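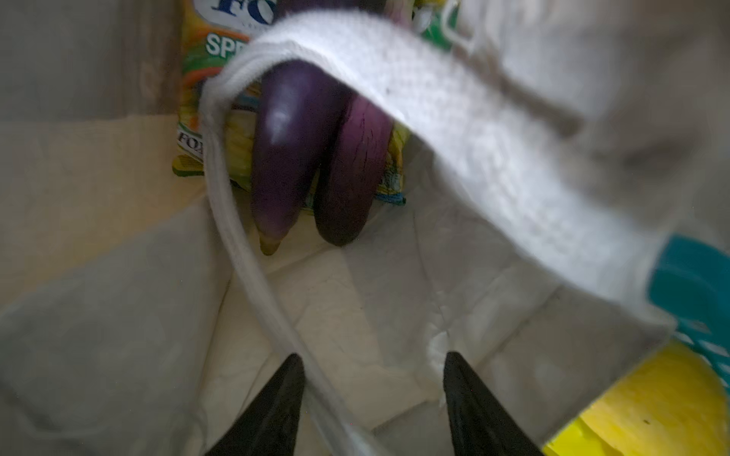

The Lorkport Carrier Bag Survey records what households in Lorkport and Florkby carry their shopping home in, and how often each bag gets used again. It covers paper, plastic and fabric bags. A white fabric shopping bag with a wide strap handle, for instance, goes in as type "fabric", colour "white", handle "strap". Creases are not recorded.

## Contents

bags.csv - one row per bag, 2,000 rows
homes.csv - one row per household, 400 rows
codes.txt - the short codes used in both files

## How it was collected

Households kept a paper diary through July. Juwita Tuhumury typed up the Lorkport diaries and Thaddäus Fankhauser did the Florkby ones. Entries we couldn't read are left blank.

Print this page | E-mail this page

## Columns in bags.csv

home_id - matches homes.csv
type - paper, plastic, fabric or other
colour - main colour only
handle - strap, cord, cut-out or none
trips - times used during the month
shop - free text, spelling as written

## Known problems

11 households in Florkby started a week late. Their trips are not scaled up. "Banell" and "Banell market" are the same shop. The Lundgren estate has five homes with no bags listed; they are still in homes.csv.

## Use

Free to use and share with credit. Please don't try to work out who a household is.

Last changed September 4, 2021 - colour codes corrected.

This site uses cookies. By carrying on you agree to our use of them. Accept | Settings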